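**Bench chores** is the everyday name for the small, fiddly jobs done by hand in repair shops and computer refurbishing rooms — sorting parts, seating chips, moving a processor from one holder to the next. Whether machines can take these jobs over is an old question, and the answer so far is a friendly "partly."

Factories have had robots for a long time, of course, but a factory robot usually meets the same part in the same spot all day long. A small shop is a different sort of place. At Timus, a refurbisher in the town of Arboleda, a trial that began in September gave a robot arm the job of handling used server processors, which are flat, square, and easy to scratch or smudge.
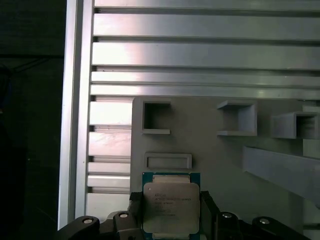
Over the trial the arm made 253 attempts at placing a processor in a holder, and 89 of them needed a person to step in. Anselmo Sotelo, who wrote up the results, was fairly cheerful about this, and pointed out that picking up a part had given far less trouble than setting it down squarely (anyone who has built a computer at the kitchen table will sympathize!). A practiced worker placed 20 processors in the time the arm needed for two.

Household chores are generally thought to be harder still. The Fisano project, which worked on folding towels and loading dishwashers, found that a home changes a little every day — a chair gets moved, a mug turns up where a bowl used to be — and its machines needed frequent help.

## See also

- Brilside towel trials
- Pick and place
- Robot grippers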